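Stekeo Review

The Stekeo Review is a small English-language magazine of essays, fiction and book reviews. Published in Clello, a harbour town. Comes out each January and again in summer. Best known for the long essay at the front of each issue, and for its letters pages, which are often longer than the essay.

History

Began as a stapled newsletter for an evening class in the town. Class closed, newsletter carried on. The name is from Stekeo Lane, where the first issues were folded and addressed. Early numbers had no cover as such, just the contents list in large type and the price.

The Prustau Press took over printing from issue 14. It has printed every issue since, apart from one double number done elsewhere during a paper shortage. Format went from folded A4 to a squarer page with a spine. Readers complained — the older shape fitted a coat pocket — and a few of the complaints were printed in the next issue.

The magazine has never had a paid staff. Editors serve for a fixed term and then stand down, usually staying on as readers for fiction.

Contents

A normal issue has one lead essay, two or three stories, reviews, letters. No poetry until issue 18, when the rule was droped without any announcement. Lead essays have covered jury service, the teaching of grammar, public libraries, dialect in the novel, whether town councils should fund writers. The essay on dialect drew the most post.

Reviews are short. House rule of 589 words, fixed by the space on the page in the old format and kept after the format changed. Reviewers may go under but not over. The figure is printed at the foot of the contents page with no explanation.

Fiction is read with the author's name removed. Reviews and essays are not.

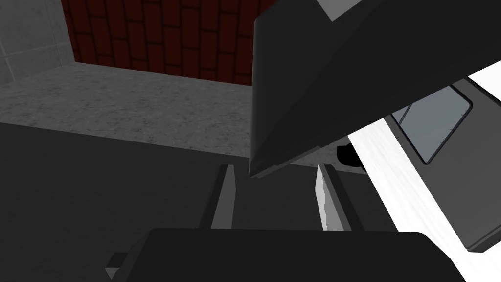
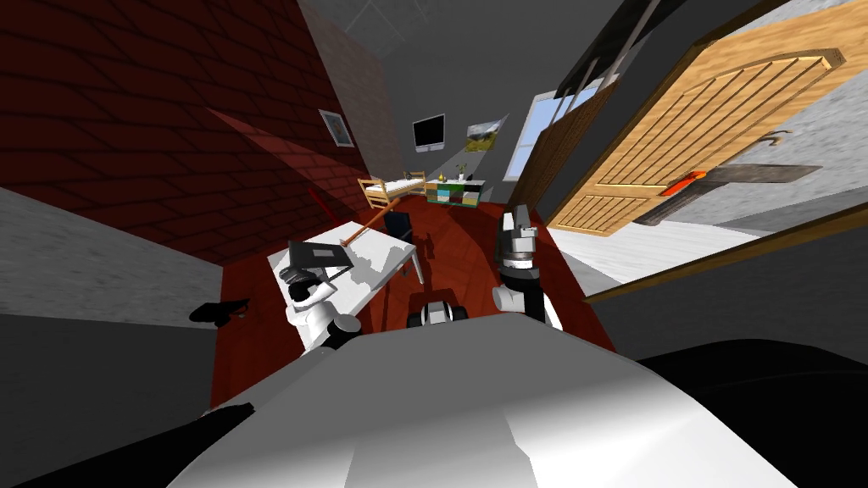

The Ní Bhriain Prize

Yearly prize for a first published short story, open to anyone writing in English. Named after the Ní Bhriain bookshop in Clello, which gave the first year's money and stocked the magazine from the start. Shop has since closed. The name was kept.

Entry is free. The winning story goes in the January issue, with the judges' report alongside it. Judges change every year and must say in print which story they argued over most. This has led to disagreements, one of them carried on over four issues of the letters pages. In two years no prize was given and the money went over to the next.

Reception

Mixed, mostly warm. The essays are praised for plain writing and for letting writers change their minds halfway through. The fiction has been called cautious. Reviews have been critcised as too short to be fair to long books, a point the magazine has itself run an essay on.

Circulation is small. More than 50 libraries take it, most of them outside the county, the rest goes to subscribers and a handful of bookshops.

Archive

Full run held in Clello town library, reference only. Issue 3 is a photocopy, original lost. An index to the essays exists, none yet for the letters.

See also

Little magazine
Literary prize
Letter to the editor

Page last edited January 11, 2026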